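Selling the house in Harken

My mother's house sold in the spring, and I have been meaning to write down how it went while I still remember the order of things. A few people have asked, mostly ones with a parent's house of their own coming up.

She had lived there since before I was born. When she moved in with my sister she took two suitcases, the good radio and her sewing machine, and left the rest for me to deal with. I live 200 miles away, so I did it in trips.

The first trip was mostly paper. She kept everything: gas bills, church bulletins, the manual for every appliance she had ever owned, including ones that had been gone for years. I sat at the kitchen table and made a pile to keep, a pile to shred and a pile to ask her about. The third pile was the biggest and we went through it over the phone in the evenings. She wanted almost none of it, but she liked hearing what was there.

The deed took a while. It was not with the deed papers. It was in the piano bench, inside a book of Christmas music, and I only found it when the man who was buying the piano asked if the bench came too.

Furniture was harder than I expected. I had thought the dining set would be worth something. The shop in Cletena sent a man out and he was polite about it, but he said he already had 9 sets like it in the back and could not move them. My cousin took the table in the end. The chairs went to four different people. I kept the one with the burn mark on the arm from my father's pipe.

The tools were different. Word got around and they were gone in a morning. My father's old Dradex drill, which weighs as much as a car battery and smells like burning when you use it, went to Ľubomír Murín from across the street. He had borrowed it for years, so it did not have far to go. He would not take it for free. He gave me a jar of pickled peppers and then came back that afternoon and fixed the gate.

I painted the two upstairs rooms myself and would not do that again. The color on the can was called oat and on the wall it was pink. The buyers told me later they plan to repaint anyway.

The agent, a Mrs. Chung, told us to have the house empty and clean and to leave the curtains up. She was right about the curtains. The front room looked much smaller without them. We had two offers, one a bit higher with a long list of conditions, and one from a couple who had walked through once and asked where the morning sun came in. My mother picked the couple. My sister and I would have picked the same.

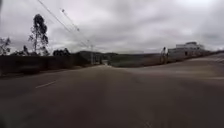
Harken to Cletena, June 2018

I drove back once more to hand over the last set of keys and pick up the mail that had not been forwarded. There were 18 pieces of it and all but one were catalogs. The other was a card from a woman my mother used to work with, who had not heard about the move. I read it to her over the phone and she had me look up the number so she could call her.

The couple had already dug out the bed along the driveway. I had told them there were peonies in it, and they had moved them to the side of the garage, where they will get more light than they ever did with us. They asked if my mother would like one. I said I would ask. She said yes, so I will have to go back for it in October, when my sister says is the time to divide them.

They also asked about the cellar light, which only comes on if you flip the switch at the top of the stairs twice. I had forgotten to mention it. I showed them, and then I showed them how to lift the back door a little when you lock it, and where the water shuts off.

I stopped for coffee on the way home and got in after dark. The box of photographs is still in the trunk. My sister wants to go through it with our mother before anything gets scanned, so it will stay there until I drive down to see them.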